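3.2 Simulated Grasping Task and Observation Design

The Flareck benchmark is built around a single tabletop manipulation problem: the arm must locate a cube, close the gripper on it, and raise it clear of the surface. We chose a simple task on purpose. Earlier work on the Starken controller mixed grasping with sorting and stacking, and it was hard to tell which stage was responsible for a failed episode. With one target object and one goal, a failure can be traced either to the estimate of the cube's position or to the motion that follows from it.

All episodes are rendered in the Gezer simulator. The target is a teal cube on a table with a light wood texture. We kept the strong grain pattern in the texture even though a flat color would have made segmentation easier. In a pilot study, a policy trained on plain tabletops lost much of its accuracy when it was moved to a grained one, and most of the errors were made in the last part of the approach.
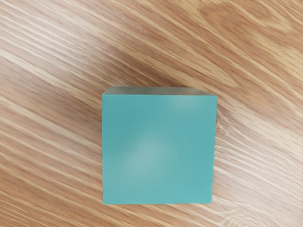 The policy receives two image streams, one showing the target at close range and one showing the wider workspace. Each stream is encoded separately, and the two feature vectors are joined before the action head. Weights are not shared between the encoders. Trinh Khúc tested a shared version during development and found that it trained faster but settled at a lower success rate, so it was dropped.

Other objects may be placed on the table together with the target. They are never the goal of an episode, and the policy is given no labels for them. Their positions are drawn at random before the episode begins, subject to the rule that no object may overlap the cube. The arm may pass over them freely, but any contact ends the episode and is recorded as a failure.
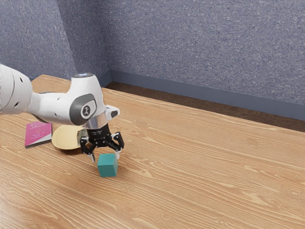 Figure 2. Workspace view with the gripper open above the target cube. A plate and a book are also on the table.

Training used 2,846 demonstration episodes produced by the Furkik motion planner, which has full access to the simulator state. The demonstrations were screened by Valentin Radu, who removed 39 in which the planner had reached the cube by an unusually long path. The policy was then trained on the remaining episodes with a standard behavior cloning loss. No reward signal was used at this stage.

We repeated training with 11 random seeds and report the mean across seeds. An episode counts as a success if the cube is held above the table for two seconds without slipping from the fingers. Episodes in which the cube is lifted and then dropped are reported separately in Section 4, where they are compared with results for a policy that receives only the workspace stream.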